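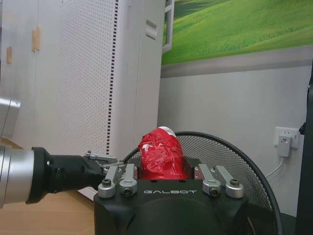 Forsberg Takes Over Bostent and Keeps the Packing Hall in Larnham

Larnham, 14 Sep 2024

Forsberg, the family company for dry foods and baking goods, has today signed the agreement to take over Bostent, the tea and spice packer in Larnham. The two companies have bought from each other for many years, and the talks started in May. The price is not made public.

All 148 employees of Bostent will keep their jobs on the same terms as before. The packing hall in Larnham stays open and will continue to pack under the Bostent name. The office for orders will move together with the Forsberg office at Enau during the winter, and the employees who are concerned by this have been informed.

"We have known the people in Larnham for a long time, and we have always been glad for the way they work," says Jonatan Amundsen, managing director of Forsberg. "Our customers ask us more and more often for spices in small packs. We did not have the equipment for it, and Bostent has it. So it was natural that we sat down together."

For the shops which buy from Bostent, the change will be small. Price lists, article numbers and delivery days remain the same until the end of the year. Invoices will carry the Forsberg name when the takeover is completed, and every customer will receive a letter with the new bank details before this happens. We ask customers not to change any payment details before they have received the letter.

Bendik Björklund, who has led Bostent for the last years, will remain as head of the Larnham site and will also be a member of the Forsberg management group. He will be responsible for the purchase of tea, cardamom and cinnamon for both companies.

"I was asked by many colleagues if the loose tea will disappear, and I can answer that it will not," says Bendik Björklund. "We will even add three blends next spring. Two of them are old recipes that we stopped to make when the tins became too expensive, and they will now come back in paper bags."

Forsberg also plans to invest in the building in Larnham. The roof over the oldest part of the store will be replaced, and the loading area will get a second gate so that trucks do not have to wait on the street in the mornings. The neighbors will receive information before the work begins.

The takeover is expected to be completed within three months. Until then, Forsberg and Bostent will work as two separate companies, and customers should contact the same persons as they do today.

About Forsberg
Forsberg sells flour, dried fruit, nuts and baking goods to shops, bakeries and large kitchens. The company has its head office and main store at Enau.

About Bostent
Bostent packs tea and spices in Larnham, both under its own name and for other sellers.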